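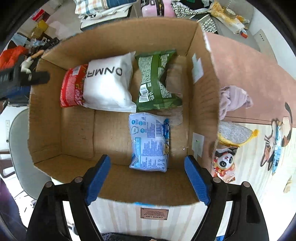
Packaged items in an open cardboard box, of the sort Codville's swap table accepts.

CODVILLE SNACK SWAP RETURNS IN JULY, STILL REFUSES TO TAKE YOUR RAISINS

CODVILLE – The Codville Snack Swap, which has been moving unwanted groceries from one kitchen to another since 1989, will return to the Surdu Street hall this July with a new sponsor, longer tables and the same rule about raisins.

The idea has not become more complicated with age. Residents bring sealed, in-date snacks they bought by mistake, were given by relatives or picked up on vacation and never dared to open. They leave with somebody else's. Last year 3000 packets changed hands, up from 2000 the year before, and a fair number of them are believed to be the same packets.

"We had one tin of shortbread come through so often that people started greeting it," said Floarea Barbu, who has organized the swap for longer than she cares to have printed. "It finally went out of date and we had to let it go. There was cake."

This year's event is supported by Flivora, the Codville tea and spice importer, which will pour free samples by the door. The company asked for a banner. It will be getting a medium-sized banner.

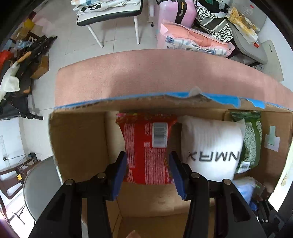 Donations may be dropped off at the hall from 2 p.m. on the day before the swap. Please bring them in a box you don't want back, and don't fuss over its looks. Torn blue tape along the rim is perfectly fine, and so is corrugated cardboard that has plainly had an earlier career. Bags that can stand upright should be packed that way, with any barcode label left on. Homemade items can't be accepted, however well they went over at Thanksgiving.

Packets with labels in other languages are welcome and tend to go first. Ruxandra Stoica will again run the translation desk, where visitors can find out what they are about to eat, or what they ate last year.

"People want to know if it's sweet or if it's fish," Stoica said. "Sometimes I have to tell them both."

Music will be provided by local trio Stimudero, who have promised to keep it down during the allergy announcements.

Admission is one sealed snack per person. Children under five get in free but are asked not to open anything before the bell. Raisins will be returned to their owners at the door.

Press inquiries: Floarea Barbu, Codville Snack Swap, Surdu Street hall. Mornings are best.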